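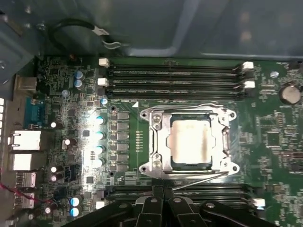

Processor in its socket, old thermal paste still on top.

Section 3: Setting up the back-office computer

Pradis keeps your shop's stock, prices and orders on one computer, which this guide calls the host. The tills are only windows on to it. If the host is off, the tills will tell you so in a red box, and they will go on telling you until somebody walks to the back room.

You do not need a new computer for this. Most shops use whatever the accounts used to be done on. What you do need is a machine that stays on all day and has a cable to the router. The old desktop under the stairs will do nicely, provided it starts.

Before you begin

You will need:
your licence card (the 18 characters are on the back, under the strip)
a network cable long enough to reach without crossing a doorway
your last stock list, as a spreadsheet
an hour when the shop is shut

Caution: Do not set up the host during trading. People have tried it on a Saturday morning. They ring us in the afternoon.

3.1 Placing the host

1. Choose a spot away from the kettle, the sink and the delivery door.
2. Leave a hand's width clear behind the case. The fan blows out of the back and does not care for coats.
3. Plug the computer straight into the wall. An extension lead is allowed if nothing else is on it, and something else is always on it by October.
4. Connect the network cable to the router. Wireless is supported, in the sense that we will not stop you.

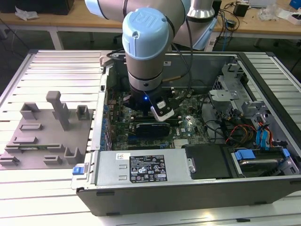

5. Label the plug. "DO NOT UNPLUG" works for most staff. Adding a name works better, as people are more afraid of a manager than of a label.

3.2 If the computer has been in storage

Dust is the usual trouble. Switch off at the wall, pull the mains lead, then lay the case down and take off the side panel. Use a soft brush or a can of air. Hold fan blades still with a finger while you clean them, and keep the vacuum cleaner out of it altogether.

If memory is short (Pradis will say so at the first screen, rather bluntly), any local repair shop can add more. Take a note of the model with you. "It's a black one" has been tried.
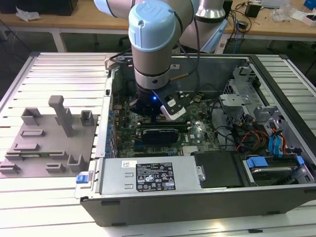 Desktop case on its side with the inside open.

Note: Put the side panel back before you start the computer. It keeps the air moving the right way and the biros out.

3.3 Installing Pradis

1. Sign in to the computer as an administrator. If you do not know who that is, it is probably the person who left.
2. Run the installer and choose Host when asked. Choosing Till will also work, beautifully, and will be of no use to you whatsoever.
3. Type in the 18 characters from your licence card. There is no letter O. They are all zeros.
4. When asked for a port, leave it at 1744. You may change it, but every till must then be changed to match, including the one in the garden section.
5. Pick a folder for the backups. Choose one on a different disk. A backup kept on the same disk is a keepsake.
6. Press Finish and wait. The bar stops for a while near the end -- this is normal, and pressing the button again adds a second bar.

3.4 Bringing in your stock list

1. Open Stock, then Import, and pick your spreadsheet.
2. Match each column to a Pradis field. Price and Cost sit next to each other in the menu. Look twice.
3. Press Preview. Scroll to the bottom, where the odd things live.
4. If the preview looks right, press Import.

Lines with no product code go into a list called Strays. You can sell from Strays, but you cannot reorder from it, and it does grow.

Shops moving over from Edum should export with the "plain" option ticked. Without it, every price arrives with a currency sign welded to the front and Pradis will treat the lot as words.

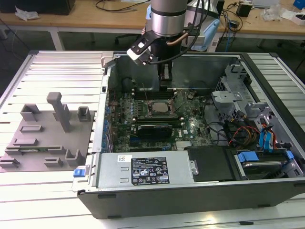 Inside a tower: processor near the middle, graphics card below it.

3.5 Checking that it works

1. On each till, open Settings and press Find Host. The host's name should appear.
2. Sell one item and refund it.
3. Look at the stock count on the host. It should be where it started. If it has gone up by one, see Section 7.
4. Restart the host and check that the tills come back by themselves within three minutes.

If a till cannot find the host, check the cable first, then the port, then the cable again.

Section revised Mar 27, 2018 by Stojan Grgić. Replaces the loose sheet supplied with version 2.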